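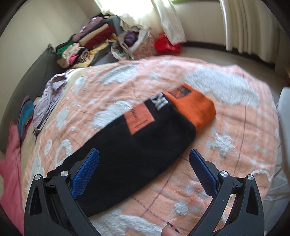
Prüfliste für den handgeführten Zweifingergreifer, zweite Fassung, vor der Aufnahme mit Textilien zu Hause. Gearbeitet wird auf dem Bett, weil der Werktisch zu schmal ist, um ein Kleidungsstück längs abzulegen. Als Prüfstück dient das schwarz-orange Teil, das als langes Bündel schräg auf der Decke liegt; dick genug, dass die beiden blauen Fingerauflagen etwas zu fassen haben, und farblich so geteilt, dass man das schwarze und das orange Ende beim Auswerten auseinanderhalten kann. Die Liste wird von oben nach unten abgearbeitet. Jeder Punkt bekommt eines von drei Zeichen: i. O., Mangel, nicht geprüft. Ein Mangel in Abschnitt 1 oder 2 heißt, dass nicht aufgenommen wird.

Gerät: Handgreifer Pririsell, Eigenbau, Arme gedruckt
Auflagen: Brirar, blau, gerippt
Geprüft am: Samstag, 7. März 2020
Ort: Schlafzimmer, danach Werkstatt

1. Rahmen und Verschraubung

1.1 Beide Arme auf Risse absuchen, besonders an den Ecken der dreieckigen Aussparungen.
Ergebnis: i. O.
Bemerkung: Bei der ersten Fassung liefen dort nach kurzer Zeit Haarrisse entlang der Druckschichten. Die Ecken sind jetzt stärker verrundet, und die Teile werden liegend gedruckt. Mit der Taschenlampe von der Seite geprüft, nichts gefunden.

1.2 Sichtbare Schrauben auf festen Sitz prüfen, mit dem kurzen Schraubendreher, von Hand.
Ergebnis: Mangel, behoben
Bemerkung: Die äußere auf der rechten Seite ließ sich eine Vierteldrehung nachziehen. Mit Lackstift markiert. Wenn der Strich beim nächsten Mal versetzt ist, kommt Schraubensicherung mittlerer Festigkeit hinein. Nicht die hochfeste nehmen, die Einpressmutter dreht sonst beim Lösen im Kunststoff mit.

1.3 Köpfe der Schrauben mit der Fingerkuppe abfahren. Kein Grat, nichts, woran Stoff hängen bleibt.
Ergebnis: i. O.

1.4 Spiel in den Gelenken: Griff festhalten, jeden Arm einzeln seitlich bewegen.
Ergebnis: links i. O., rechts spürbares Spiel
Bemerkung: Noch zulässig. Beim Greifen von Stoff fällt es nicht auf, bei kleinen harten Teilen schon. Neue Buchse ist gezeichnet, wird mit dem nächsten Druck erledigt.

1.5 Kanten des Rahmens an der Handseite entgratet.
Ergebnis: i. O.

2. Fingerauflagen

2.1 Sitz der blauen Auflagen. Daran ziehen, in Greifrichtung und quer dazu.
Ergebnis: i. O.
Bemerkung: Die linke war in der Vorwoche abgelöst und ist neu verklebt. Vor dem Kleben beide Flächen mit Isopropanol abgewischt. Der Klebstoff braucht über Nacht, auch wenn er sich vorher schon fest anfühlt.

2.2 Rippen sauber, keine Fasern dazwischen.
Ergebnis: Mangel, behoben
Bemerkung: Nach jedem Durchgang mit weicher Ware sitzen Flusen in den Rippen. Zahnbürste, trocken. Kein Lösungsmittel auf die Rippenfläche, das macht sie auf Dauer glatt.

2.3 Auflagen schließen parallel. Einen Streifen Schreibpapier einklemmen und an beiden Enden ziehen.
Ergebnis: oben i. O., unten zu locker
Bemerkung: Vermutlich dieselbe Ursache wie 1.4. Wird nach dem Wechsel der Buchse wiederholt.

2.4 Öffnungsweite voll erreichbar, ohne dass die Arme am Anschlag klemmen.
Ergebnis: i. O.

2.5 Quetschstelle zwischen den Armen. Bei geschlossenem Griff darf der Zeigefinger der haltenden Hand nicht zwischen die Arme geraten können.
Ergebnis: Mangel, offen
Bemerkung: Wer große Hände hat, kommt mit der Fingerkuppe in den unteren Bereich zwischen den Armen. Die Kraft reicht nicht für eine Verletzung, aber es tut weh, und man zuckt mitten in der Aufnahme. Ein Steg am Griff ist geplant. Bis dahin: Zeigefinger außen anlegen. Der Punkt wird abweichend von der Regel oben nicht als Sperre gewertet, solange der Greifer rein mit der Hand bewegt wird. Sobald der Antrieb von Kawaguchi eingebaut ist, gilt er als Sperre.

3. Kamera und Kabel

3.1 Objektiv sauber, Halter fest.
Ergebnis: i. O.
Bemerkung: Brillentuch genügt. Halter nicht am Objektivring anfassen.

3.2 Beide Auflagen im Bild, auch bei voll geöffnetem Griff.
Ergebnis: i. O.
Bemerkung: Die Ecken des Bildes sind dunkel, das liegt am Weitwinkel und bleibt so. Die Auflagen müssen im hellen Bereich liegen.

3.3 Gegenlicht. Wenn das Fenster im Hintergrund steht, prüfen, ob der Stoff noch Zeichnung hat.
Ergebnis: Mangel, hingenommen
Bemerkung: Der weiße Vorhang wird bei Sonne sehr hell, und die Belichtung regelt dann nach unten. Schwarzer Stoff verliert dadurch die Falten. Belichtung auf das Kleidungsstück festsetzen, danach nicht mehr verstellen. Wenn es geht, mit dem Rücken zum Fenster arbeiten.

3.4 Kabel am Boden. Nichts darf im Laufweg um das Bett liegen.
Ergebnis: Mangel, behoben
Bemerkung: An der rechten Seite liegen dünne weiße Kabel auf den Fliesen. Auf dem hellen Boden sieht man sie schlecht. Für die Dauer der Aufnahme an die Wand geschoben und mit Gewebeband fixiert. Dauerhaft gehört dort ein Kabelkanal hin.

3.5 Speicherkarte leer, Akku voll.
Ergebnis: i. O.

4. Arbeitsfläche und Umgebung

4.1 Unterlage faltenfrei, soweit es für die Greifversuche nötig ist.
Ergebnis: i. O.
Bemerkung: Die pfirsichfarbene Decke mit den erhabenen weißen Mustern bleibt vorerst liegen. Der Nachteil ist bekannt: Die Auflagen fassen beim flachen Zugreifen gern die Decke mit, vor allem an den flauschigen Stellen. Die ersten 14 Durchgänge laufen mit dieser Decke, danach wird auf ein glattes Laken gewechselt und verglichen.

4.2 Nur das Prüfstück im Greifbereich.
Ergebnis: i. O.
Bemerkung: Am linken Bettrand liegt noch ein helles, zerknülltes Kleidungsstück und daneben ein gestreiftes Tuch. Beides ist weit genug weg, darf aber während einer Reihe nicht verrutschen oder weggeräumt werden, sonst passt der Hintergrund innerhalb der Reihe nicht mehr zusammen.

4.3 Wäschestapel an der Wand standsicher.
Ergebnis: i. O.
Bemerkung: Aus diesem Stapel kommen die nächsten Prüfstücke. Dünne Sachen zuerst heraussuchen, die sind schwieriger und sollen nicht alle am Ende liegen.

4.4 Taschen und Tüten am Boden aus dem Laufweg.
Ergebnis: Mangel, behoben
Bemerkung: Die rote Plastiktüte um eine Armlänge verschoben. Sie raschelt außerdem, falls später doch mit Ton aufgenommen wird.

4.5 Prüfstück ohne Nadeln, Anstecker oder offene Reißverschlusszähne.
Ergebnis: i. O.
Bemerkung: Mit der Hand abtasten, nicht nur ansehen. Ein Metallzahn hat bei der ersten Fassung eine Kerbe in die rechte Auflage gezogen, die war danach unbrauchbar.

5. Probegriff

5.1 Am unteren, schwarzen Ende ansetzen, Auflagen links und rechts vom Stoff, schließen, eine Handbreit anheben, halten, ablegen.
Ergebnis: i. O.
Bemerkung: Hält. Beim ersten Versuch war die Decke mitgefasst, beim zweiten nicht.

5.2 Dasselbe am orangefarbenen Ende.
Ergebnis: i. O.

5.3 Greifen am aufgedruckten Schriftzug.
Ergebnis: nicht geprüft
Bemerkung: Bedruckte Flächen sind glatter als der Stoff daneben. Soll mit einem zweiten bedruckten Teil zusammen geprüft werden, damit der Vergleich etwas taugt.

5.4 Nach dem Probegriff Abschnitt 2.1 und 2.2 wiederholen.
Ergebnis: i. O.

6. Offene Punkte

Buchse rechts neu drucken (1.4), danach Papierprobe wiederholen (2.3).
Steg am Griff gegen die Quetschstelle (2.5). Muss vor dem Einbau des Antriebs fertig sein.
Kabelkanal an der Wand (3.4).
Glattes Laken bereitlegen (4.1).
Probegriff auf bedruckter Fläche (5.3).

7. Allgemeine Anmerkungen

Die Liste ist länger geworden als die für die erste Fassung. Dort standen Kamera und Umgebung gar nicht drin, und die meisten verworfenen Aufnahmen gingen auf diese beiden zurück. Von den 31 Aufnahmen aus dem letzten Satz waren die schlechten fast alle zu dunkel oder hatten eine verrutschte Unterlage. Mechanisch war wenig auszusetzen.

Wer den Greifer in der Werkstatt nachbaut, kann die Abschnitte 1 und 2 unverändert übernehmen. Abschnitt 4 muss für den eigenen Raum neu geschrieben werden. Die Druckdateien liegen im Ordner Avska auf dem Werkstattrechner, dort bitte nur die mit „F2“ bezeichneten Teile verwenden. Die älteren haben die scharfen Ecken in den Aussparungen und reißen.

Die Prüfung wird vor jedem Aufnahmetag wiederholt, Abschnitt 2 zusätzlich nach jedem Wechsel des Prüfstücks. Wenn der Greifer heruntergefallen ist, beginnt die Liste wieder bei 1.1, auch wenn man außen nichts sieht. Nächste vollständige Durchsicht mit Zerlegen der Gelenke im April.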